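Water and Refreshment Points at Wornum Hall

Gallery - Meeting Rooms and Common Areas

The Grindgate Conference Center maintains a visual record of the refreshment arrangements offered in its meeting rooms. The gallery is intended for event organizers who are preparing a booking at Wornum Hall and who wish to confirm what will be provided on the tables, at the service counters and in the corridors. It is reviewed each February, before the spring booking period opens.

Drinking water is included in the hire of every room. Organizers may choose between bottled water set out at the tables and jugs filled from the filtered supply in the Treltlow Wing. The choice should be entered on the booking form, together with the final number of attendees. Where no choice is entered, bottled water will be provided.

Bottles are kept in the ground-floor store and brought up on the morning of the event. The brand varies with the supplier's stock, and the Center is unable to reserve a particular one. Still water is standard. Sparkling water may be requested for an additional charge and is served at the counter only.
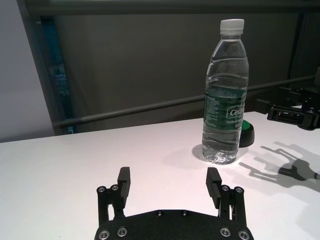 Bottled water on a white tabletop. Clear plastic bottle with white screw cap and dark green label.

Tables in the smaller rooms are left without cloths so that they can be wiped down between sessions. Organizers who prefer cloths should say so when booking - white and gray are held in stock, and other colors are hired in. Glasses are placed on request. Paper cups are available at the counter at all times.

The main hall seats 400. For events of that size, water is served from counters at the rear of the hall and is not placed at individual seats. Speakers' tables are supplied separately and are replenished during breaks. Rooms seating eight or fewer are supplied once, before the start of the session, and further bottles may be collected from the counter on the same floor.

Empty bottles should be placed in the recycling bins beside each exit, with the caps left on. Unopened bottles should be left on the table, where they will be collected by the evening staff and returned to the store. Organizers are asked not to leave open bottles near the floor sockets or the presentation equipment.

Requests for changes to a refreshment order are accepted until noon on the working day before the event. For a Monday event, changes must be received by noon on the preceding Friday. Please quote the room name and booking reference in all correspondence with the Grindgate events office, extension 1069.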